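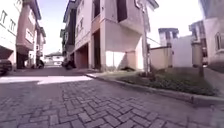 Baka Lane: paving and townhouses

The Baka Lane pages cover the inner roads of the Pirihi estate, on the east side of Gririrberg. This page has notes on the paved stretch and on how the road and the houses fit together.

Terrace end. The road runs straight between the townhouses to a small white house with a dark roof. It is a useful landmark when giving directions, as a lot of the garages look alike to a visitor.

Upper floors. Several of the houses push out over the ground floor, and the parking goes underneath. The pale pink and off-white one has two deep garage bays with square columns between them. In the afternoon the sun gets in under the overhang and lights the lower wall.

Colours. The terrace goes from white to reddish-brown and cream, then dark grey, then pink. Owners can repaint, but the shade has to come from the estate list. The dark grey was added to it last, after a long argument.

Garages. Most people use them for the car, some for bicycles and boxes. Please don't park across the bays at number 169 – the owner works nights and needs to get out.

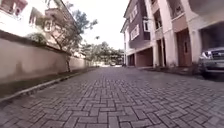 Boundary wall. The long wall is plastered and painted a pale pinkish-beige. There are grey streaks low down, and a repaint is planned with the same masonry paint, sold locally as Batik.

Kerb and strip. A narrow raised kerb in light grey concrete follows the wall, with a thin strip of soil behind it. Not much grows there. Dorota Domański has offered to plant it with something low that can stand the heat, and would be glad of cuttings.

Paving. Grey concrete bricks from one side to the other, small rectangles with darker joints. If you find a loose one, leave it where it is and send the nearest house number to the estate office, extension 2635.

Trees. The slender one beyond the wall leans a little and has thin foliage. The bigger ones are at the far end of the road, with rounded crowns – the best shade on this side of the estate.

Prints can be ordered from the office. Quote album 3202 and the name of the road.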